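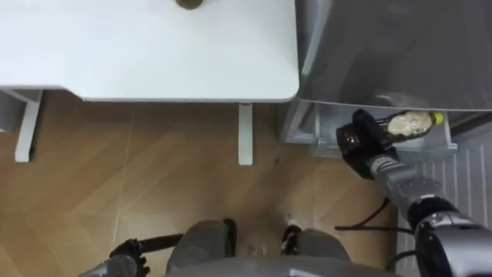
The Case for Printing the Date of Manufacture in Plain Figures
Opinion
Veikko Keskinen
June 29, 2020

Most household goods sold today carry a date of manufacture. Very few carry it in a form the owner can read. The date is there because the factory needs it for batch control, and it is written in whatever code the factory finds convenient. My argument is that this should stop, and that the date should be printed as a year and a month, in ordinary figures, on a part of the product that can be reached without tools.

I came to the subject through repair work. For six years I have kept the parts register at a small workshop in Grarnska, where people bring kettles, lamps, sewing machines, radios and the occasional lawnmower. The first question in any repair is which version of the product is on the bench. Model numbers do not answer it. A maker may keep one model number for a decade and change the motor, the fuse rating and the screw heads several times during that period. The only reliable key to these changes is the date, and the date is usually coded.

The codes follow no common pattern. Some give the year as a single digit, so that a 9 may stand for any of three or four decades. Some use a letter for the year and skip the letters that look like numbers. Others count weeks, and a few count days from a starting point known only to the firm. One line of food mixers sold under the Dogbe name had the year first until a change of plant, after which the same four characters were printed in reverse order. We have two of these mixers on the shelf. Read by the wrong rule, each would take the other's gearbox.

Last December I went through the register and marked every entry where the date code had to be worked out by some other route. There were 212. Of these, 18 were never settled, and the parts were ordered on a guess. A wrong guess costs the price of the part, the postage and another fortnight of waiting. For a cheap toaster this is enough to end the repair, and the toaster goes to the tip with a working element and a working cord.

The usual objection from makers is that a plain date harms sales. A shop does not want a customer to turn over a box and find that the fan heater inside was made two winters ago. Raimo Koskela, who spent most of his working life in wholesale, put this to me quite firmly when I read him an early draft. Old stock is perfectly good stock, he said, and a visible date would force shops to mark it down for no technical reason. I accept that this would happen in some cases. I do not accept that it is a reason to hide the date. Some products do age on the shelf. Rubber seals harden, sealed batteries lose capacity, and adhesives have a storage life that their own makers publish. A buyer paying full price is entitled to know how much of that life has gone. Where age makes no difference, the shop is free to say so.

A second objection is cost. This one is weak. The code is already being printed or stamped, and a year and month take six digits, which is shorter than many of the codes now in use. Firms that want their batch code may keep it alongside. The marking equipment does not care what characters it is given.
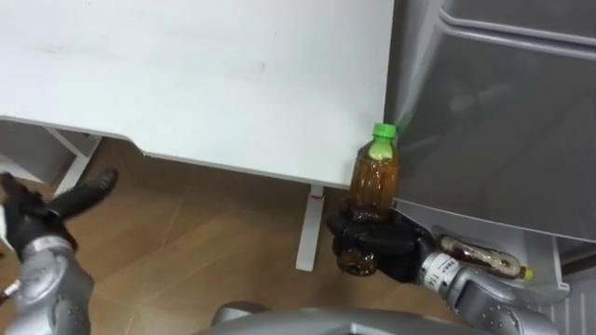 The third objection is more serious and concerns what the date should refer to. A washing machine is assembled on one day from a drum made in one month, a control board made in another and a pump that may have waited in a store for a year. Venla Partanen has argued in our newsletter that a single plain date would give owners false confidence, and that each replaceable part should carry its own. She is right about the principle. In practice many parts already do, in code, and the same rule could be applied to them. I would begin with the date of final assembly because it is the one most often needed, and extend the rule to motors, pumps and boards afterwards.

Position matters nearly as much as wording. A label on the underside of a heavy machine cannot be read by one person. A paper label near a steam outlet will be blank within a few years. The Isine sewing machines of the older pattern have the date cast into the bed beside the needle plate, where it stays legible for as long as the machine exists. Flestard, by contrast, puts a printed sticker inside the motor housing of its vacuum cleaners, and the housing is closed with clips that tend to break on the second opening. Both approaches satisfy the factory. Only one is any use to the owner.

A workable rule would fit on a single page. Year in four figures, month in two, in that order, with a gap between them. Characters at least as tall as the smallest text on the rating plate. Marking that survives wiping with a damp cloth and ordinary washing-up liquid. A location named in the instruction booklet and reachable with the product in its normal position. I would allow makers 12 months to change over, and I would exempt anything too small to carry a rating plate at all.

Pao-chu Chiang, who translates service manuals for us, has suggested that the makers' existing code tables should also be published, so that goods already in use are covered. I support this as well. The tables exist, they are short, and for discontinued models they can have no commercial value left.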